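Print this page | E-mail this entry to a friend

Foster room notebook, Grultdale
2026-03-17

Long one today, sorry in advance. I'm writing this up on the couch with a cat on my left arm so there will be typos.

Started at the kitchen end, since every dish from the night feed needed doing before I could open a single can.

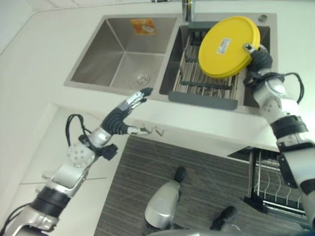
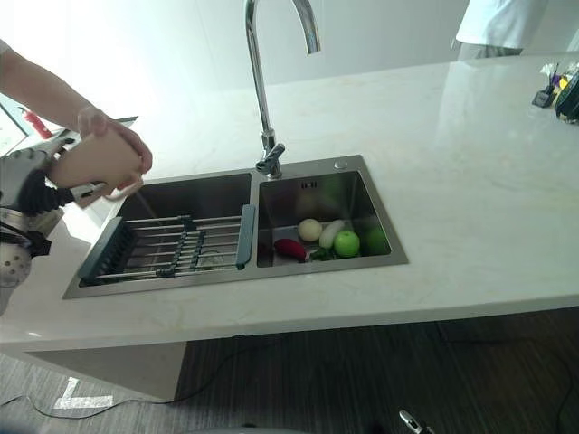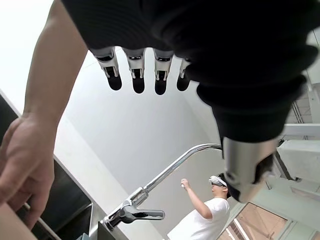 Okay, cats. Skurkow first. He weighed in at 378 grams this morning, which I am so pleased about I wrote it on my hand. He's the gray one with the white chin, the smallest of the litter, and he's been the one I lie awake over. Last week he would take the bottle for a few seconds and then chew the nipple like it was gum. Now he latches and both ears start going! He still gets milk up his nose if I let him lie too flat, so whoever has him next: belly down, chin just a little up, and go slow. If he sneezes, stop and wipe him, let him catch his breath, then offer it again. He will be furious. Fine.

His sister Dizon (tortie, orange splash over one eye) is already done with bottles as far as she's concerned. She walked right into the slurry dish with all four feet and ate from the middle outward. I had to give her a warm washcloth bath after, and she screamed as if I were pulling her tail off. She was purring in the towel inside of a minute, mind you. I've been mixing the slurry a bit thicker for her, more like pancake batter, and she seems to like that better than the soupy stuff. Skurkow licked some off her back and looked confused.

Fidel Vergara took the other two, the black boys, over to his place Sunday so we could keep the loud ones and the sleepy ones apart. He texted that they slept in a pile inside his slipper. He also wants to know if anyone has the long heating pad cord, the brown one, and I think it's in the tub with the carrier straps but I haven't looked.

Litter: I tried the paper pellets again. Dizon used the tray 3 times before lunch with no help from me. Skurkow used the corner behind the tray, so close, buddy. I moved the tray into his corner and he went and sat where the tray used to be. I'll put a second one down tonight and stop arguing with him.

Then there's Dasetti, our big girl, the brown tabby in the back bedroom. She came in wary and spent her first days here under the dresser, and I'd been doing the thing where I lie on the floor and read out loud at her (the seed catalog, mostly). Well, today I was on the tomatoes and she came out, stepped over my ankles, and put her whole forehead against my elbow. I held still for so long my hip went numb. She let me scratch along her jaw, and when I quit she tapped me with a paw, no claws. Ate half a can with me in the room too. I'd still say no picking her up, not yet. Let her come to you, and please don't reach over the top of her head, she ducks and then you've lost her for the afternoon.

She does not care for the vacuum. I don't either. I've been using the hand broom in there.

Meds: Dasetti had her ear drops morning and evening, both ears, no fuss on the left and quite a lot of fuss on the right. There's less of the dark gunk than there was on the weekend. The kittens are due for dewormer again on Thursday. Weigh them first, please, and write the weight next to the dose, I couldn't tell last time which kitten one of the numbers belonged to. It was my handwriting, so I can't even complain.

Supplies. We're down to one tub of formula, open. I ordered 50 syringes and the small nipples, and I want to try the ones with the longer tip for Skurkow. Fleece scraps are all in the dryer. If you can bring old hand towels we'd be thrilled, the thin kind, the kittens get their claws stuck in the loopy ones.

Something I want to try this week is letting Dizon and Skurkow have 15 minutes in the hallway with the bedroom door shut, so Dasetti can smell them under the door and they can run some of the crazies out. I'll sit with them. I'll put down how it went here, and whether anybody hissed.

Next feed is late, and I've got it. Fidel has the early one. The can opener is in the drawer with the scale, second one down, and the scale needs a tap on the left side before it'll turn on.

Share (3) | Comments (0)
We use cookies to remember your settings. OK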